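Robot Club, Part 4: How Do You Teach an Arm to Tidy Up?

Hi again, club kids and everybody reading at home! Last time we got our arm to wave hello, and a few of you wrote in to ask when it would do something useful. Fair question. So this time I want to tell you how our club is getting ready for the Tidy Table round at the Grarmont Junior Robot Games in July, and how a machine learns to put things away.

First, what is the job? The rules fit on one page. There's a table. There are some things on it. The robot has to pick up the right things and put them in the right place before time runs out. You probably do this at home in a couple of minutes (or a couple of hours, if you're me and you found an old comic under the bed).

For a robot it's a really hard job! Think about what you do when you pick up a pencil. You look at it, and right away you know it's a pencil. You know it's light. You know it'll roll if you bump it. Your fingers close just enough and stop. You never had to sit down and think about any of that.

Our arm is called Zutow. We named it after a planet one of our younger members made up, and the name stuck. Zutow doesn't know what a pencil is. All it gets from its camera is a big grid of colored dots, and all it can do is turn its motors. Everything in between is up to us.

So how do we teach it? With practice, and lots of it. One of the kids holds a controller and drives Zutow through the job, slowly, from start to finish. The computer saves what the camera saw and how every motor moved. We call that one turn a "demo," which is short for demonstration. Then we move things to new spots and do it again. And again! We set ourselves a goal of 500 demos before the Games, and so far we have 44. It sounds tiny, I know, but the first ones are the slowest. The team from Ollon told us they did 1,000 last year, and I had to go have a snack after I heard that.

Why so many? Say I only ever showed you one dog, a big brown one. Then a little white fluffy dog walks by. Would you know it was a dog? Maybe not! Robots get stuck the same way. If the screwdriver is always in the same spot in our demos, Zutow may reach for that spot even when there's nothing there. We've watched it grab a nice handful of air more than once, and yes, we laughed.

The other big thing is choosing what to practice with. Hard things are easier for an arm, because they stay the same shape when you squeeze them. Soft things are sneaky. They fold and flop and look different every time you drop them. See-through things are tricky too, since the camera can look right through them at whatever is behind.

Okay, time to play robot.

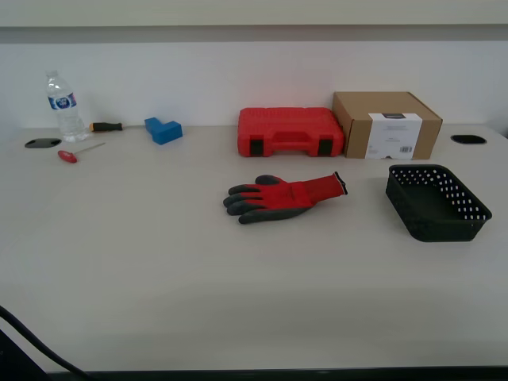 Words and table wrangling by your Robot Club leader, Figueroa Street Makers
Filed under: Robot Club, Ages 8 and up

Find the work glove with the red cuff. It's my favorite thing to practice with and also the one that makes me groan the most. Where would you grab it? By the fingers? By the cuff? Half our club says cuff and they will argue about it all through cleanup.

Now look for something see-through. Got the water bottle? Good eyes! And the black basket has lots of little holes in its walls, so think about where a gripper could get hold of it.

Try this at home with 2 players. Put some safe things from around the house on a table, along with an empty bowl. One player is the robot and closes their eyes. The other player is the programmer and can only say "left," "right," "forward," "back," "down," "up," "open," and "close." Get one thing into the bowl, then switch. No peeking, robots!

When you're done, write down which word you used the most. Ours was "left," and we said it pretty loudly. Bring your list to the next meeting if you're in the club. We start at 4:00, and please remember closed shoes.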